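新闻稿 | 即时发布

Sulus“旧线新织”修补计划四月启动 旧毛衣旧手套可送Illton工坊

Illton消息:针织品牌Sulus今天宣布,“旧线新织”修补计划四月起正式开放。地点在Illton老街工坊,一楼,进门左手边。破洞、脱线、袖口松了、帽绳断了,都收。不限品牌,不限年份。

计划由Sulus与纱线厂Stumen合办,工具由Kütt提供。首季开放修补名额4000件,额满即止。单件收费30元起,含线、含人工,不含快递。复杂的另外报价,先报价后动手,顾客点头了再修。

为什么做这个

衣柜里总有那么一两件。手肘磨薄了,领口塌了,扔又舍不得,穿又穿不出去。去年冬天工坊门市接到不少这类询问,当时没有专门的人手,只能一件件退回去,退得大家心里都不太舒服。今年把二楼样衣间腾出来,改成修补间,正式接单。

“很多毛衣坏的地方只有指甲盖那么大,”项目负责人Eluned Gough表示,“补好了能再穿好多年。我自己那件开衫补过五次,颜色都对不上了,照穿。”

Gough说,修补间不追求看不出来。顾客可以选同色暗补,也可以选撞色明补。试运行期间选明补的占79%,比团队预想高得多。灰毛衣上补一块橘色,蓝袜子配一个红后跟,来取的时候都挺高兴。

收什么,不收什么

收:毛衣、开衫、围巾、手套、袜子、针织帽、婴儿毯。羊毛、棉、混纺均可。
不收:皮草拼接、带电加热的、发霉的、虫蛀面积过大的。
请先洗干净晾干再送来。没洗的当场退回,这条没有商量的余地。
纽扣拉链可以换,费用另计,样式以工坊现有的为准。自己带扣子来也行,带够数。

怎么送

到店:工坊上午10点开门,下午5点停止收件。填一张单子,写清楚坏在哪里,最好用别针别一下位置。别用胶带,撕下来会带毛。
邮寄:先在Sulus官网登记,拿到单号再寄。包裹里放一张纸条,写单号和电话。没有单号的包裹会放在一边,查起来很慢,请多包含。
取件:修好发短信通知。保留最多30天,逾期会再打一次电话。

线从哪里来

修补用线全部来自Stumen的余料库。染缸尾批、打样剩线、断货色号,过去按斤处理掉,现在按色系分筒上架。米色、灰色最全,红色系也比较齐,砖红、豆沙、偏粉的都有。荧光色基本没有,别问了。

Stumen方面同时表示,余料线不保证再次到货,用完一筒少一筒。顾客如果对某个颜色有执念,建议早点来挑。

粗绳类的修补,例如帽绳、手套连绳、抽绳,统一由工坊手工编,三股或四股。机器编的太硬,和旧织物放一起不搭。长度按原件量,原件丢了的就按身高估。
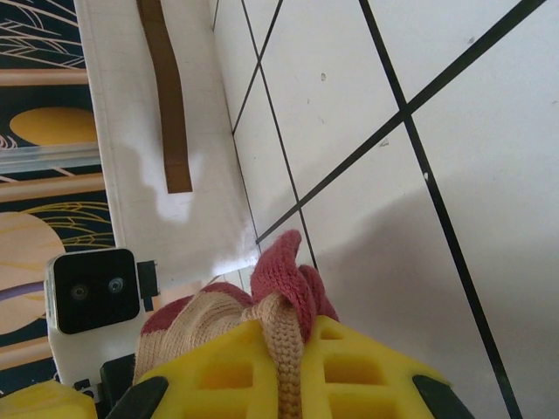 修补课程同步报名

不想花钱修的,可以来学。课程每班人数不多,两个小时,教三样:平针补洞、袖口重挑、绳子收尾。零基础可以报,左撇子也可以,请在备注写明,工坊会准备左手图解。

材料包由Kütt配套,含钝头针、补衣蘑菇、小剪刀、两色线。上完课可以带走。自己带一件要补的东西来,没有的话工坊有练习用的织片。

未成年人须有家长陪同。工坊楼梯比较陡,没有电梯,行动不便的朋友请提前打电话,可以安排在一楼上课。

后续安排

首季结束之后,Sulus会公布修补件数与常见损坏部位,供同行和消费者参考。第二季是否加开,视人手而定。目前修补间正在招兼职师傅,会钩针的优先,会修机织细针距的更优先,待遇面议。

另有一批无人认领的旧样衣,修好以后会在门市低价出售,收入用于补贴课程材料费。具体日期另行通知。

关于Sulus

Sulus是Illton本地针织品牌,主要做毛衣、围巾和家居织物,设计、打样、门市都在老街工坊同一栋楼里。

关于Stumen

Stumen从事纱线纺制与染色,长期为Sulus供线。

媒体联络

Eluned Gough,Sulus“旧线新织”项目负责人
采访、拍摄请提前预约,修补间地方小,一次最多进两位。高清图片和试运行数据可来信索取,请注明媒体名称以及用途。急件请在标题写“急”,当天会回。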